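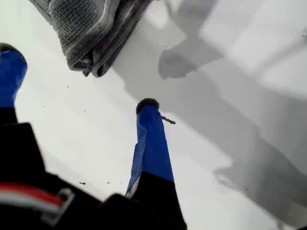

A reader in the trade asked whether the Tirkex cedar chest liner could be cut down for shallow drawers without losing its backing. It can. The liner may be trimmed with household scissors along any of the printed lines, and the backing holds to the cut edge.

Tirkex Storage Liner, Long Pattern
2 min read

The liner is intended for chests and drawers in which knitwear is kept between seasons. Each roll is 98 inches long and 34 inches wide. Rolls are supplied in cartons of 6 -- single rolls may be ordered through Pingate.

Garments should be clean and fully dry before storage. Heavy knits are best folded and laid flat, with the thickest pieces at the bottom. The liner should be replaced each December, or sooner if the scent has faded.

The unscented version, sold as Hanulo, has the same dimensions and is recommended for archives and costume collections. It carries no adhesive.

Orders received before noon are dispatched the same day. Unopened rolls may be returned.

12 shares
3 comments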